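Reading time: 6 minutes

Print | E-mail

Ticket 1937: Plenska wall rail, clothes sliding to one end and backing cloth creeping down

Opened by: Mhairi Geddes
Product: Plenska wall rail, 198 cm, with clips
Status: Resolved (customer to report back if it starts again)

First message

Hi there! I bought the long Plenska rail from Vestwood in October and I love it, mostly. It's up on a white wall that marks if you so much as look at it, so I've got a big printed sheet hanging behind the clothes to save the paint. The sheet is an old Boonchu one, the cheerful patchwork sort with flowers and gingham and diamonds all over it, and it was a present from my friend Oranuch years ago. Far too loud for a bed. Perfect for this.

Two things are going wrong. First, the clothes won't stay where I put them. I space them out in the evening and by morning they've shuffled up together at the right-hand end, heavy ones leaning on light ones. Second, the sheet is creeping down. Not fast! But the pattern is lower than it was, and I know this from the "Best Wishes" panel, which used to be level with my eyes and is now level with my chin.

I've tightened everything I could find to tighten. The end caps are on. Nothing is bent that I can see. What have I missed?

Reply from Boonmee Wiriya, Vestwood customer help

Hello Mhairi, thanks for writing in. Could you tell us what is normally on the rail, whether the sheet is held by the same clips as the clothes, and what a spirit level says when you lay it on the rail with nothing hanging?

My answer

Right, here goes. Mostly dark stuff and small stuff. Black trousers, knitted bits, socks, the odd cap or scarf. No coats, they live by the door. And yes, the sheet shares clips with the clothes at a few spots, I ran out of spares. I don't own a spirit level but Nattawut next door does, so that'll have to wait until he's home.
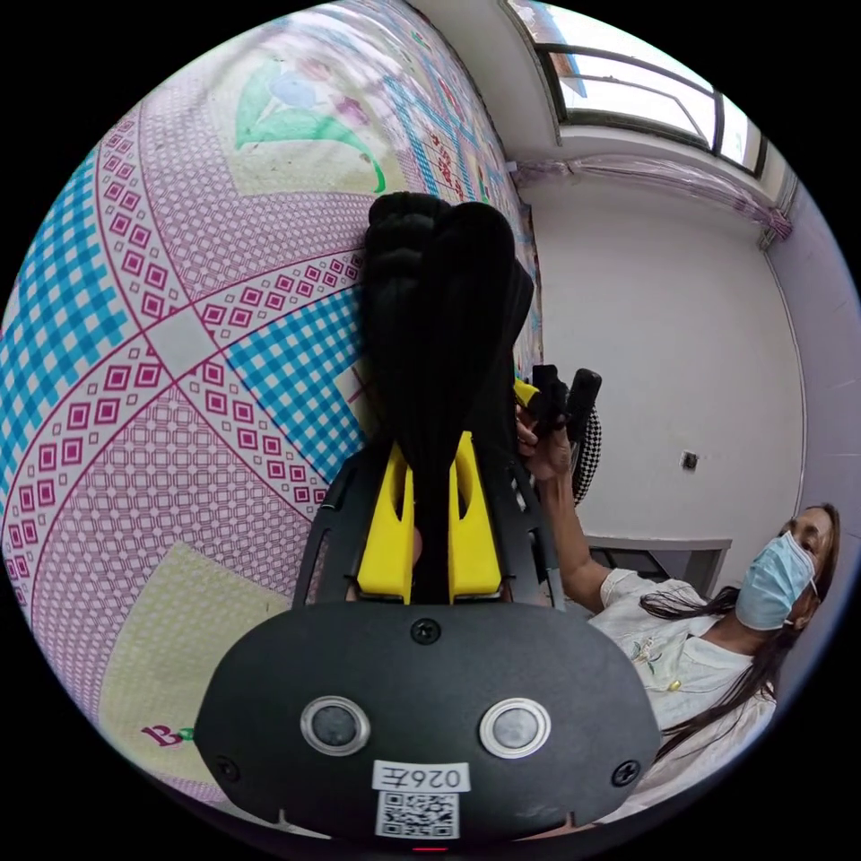 Black item bunched up against the sheet, black-and-white check over to the right.

Also, I should have said this the first time, the black things leave fluff on the pale parts of the sheet. Probably nothing to do with the rail. I'm just having a grumble while I've got you.

Step 1: spirit level

Nattawut came over at 7 pm with his level and his opinions. With everything off, the bubble sat a hair to the left, so the right side was the low side. We measured down from the ceiling at both ends to be sure (the ceiling could be wonky too, he said, and he's seen worse). The low end was lower by 3 mm. That doesn't sound like much, but the rail is smooth as anything and the clips are on little rollers, so I suppose it wouldn't take a lot.

We loosened the right bracket, nudged it up and did it back up again. Bubble in the middle. Put it all back, went to bed feeling very clever.

Result: the clothes moved less but they still moved. Sheet still creeping.

Step 2: separate clips for the sheet

Boonmee asked me to take the sheet off the clothes clips altogether and give it its own. Fair enough. Every time I pulled a pair of socks down I was giving the sheet a tug as well, and I'd never thought of it like that. I ordered a second packet. The fixed clips, the ones without rollers, are what you want for a backing cloth, in case anybody else is reading this. The packet doesn't say so – it just says "clips" and has a drawing on it.

While I was waiting I tried plain wooden pegs at the top corners. They held, but they also left dents in the hem, so I wouldn't leave them on for weeks.
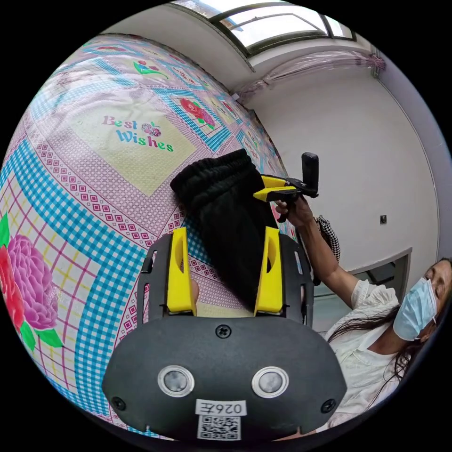 Ribbed black knit up against the print, with the "Best Wishes" panel showing.

The new clips arrived and I put them along the top hem, 57 cm apart to begin with, which was Boonmee's suggestion. The middle drooped between them. I added one more in the gap where the droop was worst and that fixed it. If your sheet is thicker than mine you might get away without.

Result: sheet stopped moving. I put a tiny pencil mark on the wall by the bottom edge and it was still bang on a fortnight later. Sorry, wall.

Step 3: heavy things and light things

So that left the clothes. They were better but there was still some drifting, mostly on days I'd hung something long. I'd been putting long things wherever there was room. Boonmee's colleague Gwenaël Le Goff took over the ticket at this point and asked me to try hanging the long things nearest a bracket, with the small bits grouped next to them, and to use the rubber stops that come in the bag with the screws.

What rubber stops, I said.

They were in the bag with the screws. Two little grey rings, in a twist of paper, which I had put in the drawer of things that come with other things. They push onto the rail and pinch it and then the roller can't get past. I am a bit embarrassed about that one! 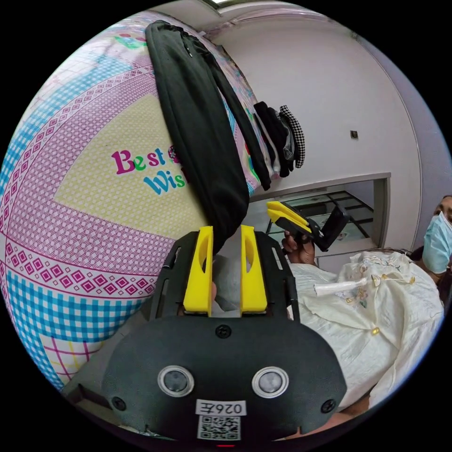 Long black garment over the lettering, smaller items beside it, white wall to the right.

One thing to watch if your wall is like mine. There's a little plate on the wall past the end of the sheet and I wanted that side left clear, so I keep the small pieces close in at the edge of the cloth and don't let them wander any further. The houndstooth one is always the one that wants to wander. I've put a stop right after it.

Result: nothing has budged since the stops went on. I've been in and out of that room slamming the door on purpose to test it.

The fluff

Not solved, really. Gwenaël said it isn't a rail problem (I know) but passed on a tip to turn knits inside out before hanging and to run a damp rubber glove down the sheet now and then. The glove works a treat on the yellow bits. It does nothing on the gingham, or maybe I just can't see it there. I've also washed the darkest things again by themselves on the off chance.

Oranuch thinks I should swap the sheet for a black one. She gave me the thing!

What I'd check, in order, if yours is doing the same

Take everything off and use a level, a real one, phones are hopeless on a round rail.
Give the backing cloth its own fixed clips and leave the roller ones for clothes.
Look in the bag with the screws.
Put long things near a bracket.

Closing note from Gwenaël Le Goff

Thanks Mhairi. I've marked this resolved and asked for the clip packet wording to be looked at. If the right bracket drops again, reply to this ticket and we'll send a longer wall screw and plug.

My last reply

Will do. Could you also tell me if the rubber stops are sold separately? I'd like another pair for the short rail in the bathroom, which is a Zanano and not one of yours, but the tube looks the same width to me.

Gwenaël: They are, under spare parts. Measure the tube first, please.

Print | E-mail

Contact Vestwood customer help | © Vestwood | Back to top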